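**Flerneck student robotics project - progress report, June 5, 2025** 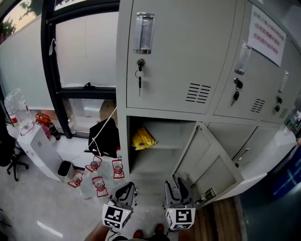

*Locker task: two hand-held gripper fingers at the open lower compartment, water bottles on the floor.*

Since December the students have recorded 1242 demonstrations, 300 of them with the lockers. Two students now check the recordings each week. The training of the model is later than we planned - we ask to move this part to the next period. The budget is not changed.

Rūta Kazlauskienė, project leader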